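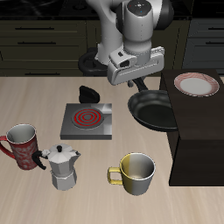
4.2 Trust in the recount and the wording of the question

Acceptance of a recount result depends partly on what voters think a recount is. Our first survey in Ballalmont asked whether respondents would accept a loss for their preferred candidate if the ballots had been "counted again by machine." We assumed that the word machine would be read as the optical scanner used at every polling place in the county. The open comments showed a wider range of readings. Some respondents described the scanner, some described a computer that adds up totals, and others had in mind a mechanical arm working over a table. Those in the last group often wrote that a device of that kind could drop or misplace a ballot, a concern that has little to do with how scanners fail. We therefore changed the item for the second survey and named the equipment directly.

The second survey went to 2,528 registered voters in Ballalmont and the neighboring town of Rornden. We received 1,428 complete responses. Of these, 763 came from people who had voted for the losing candidate for county executive, and the rest of this section deals mostly with them. The contest had been close enough to trigger an automatic recount, and the losing candidate did not concede until the recount had been certified. Fieldwork began in April and closed on 5/13/26.

Respondents were assigned at random to one of three versions of the item. The first said that ballots were "run through the scanners a second time." The second said that they were "counted by hand by teams from both parties." The third said only that they were "counted again." All three were followed by the same four-point acceptance question, taken without change from the Andholm election study so that the results could be compared.

Among voters for the losing candidate, acceptance was highest in the hand count version and lowest in the version that gave no method. The scanner version fell between the two, closer to the hand count. The order was the same in both towns, although the gap was smaller in Rornden, where local races had been recounted by hand twice in the past ten years. Voters for the winning candidate gave nearly the same answers in all three versions.

We also asked whether the losing candidate should have conceded on election night. Answers to this question were only weakly related to acceptance of the recount. Many respondents thought that the candidate was right to wait and also said that they accepted the final count. Treating a delayed concession as a sign that supporters reject the result would misclassify this group.

Open comments were left by 329 respondents in the second survey. Two coders read each comment separately and settled differences by discussion. The most common topic was who had been in the room during the recount, followed by how long it had taken. Comments about equipment were less frequent than in the first survey, and most of them named the scanner. The coding scheme, which extends the Ogundipe categories for complaints about election procedure, is given in Appendix B with the full wording of each item.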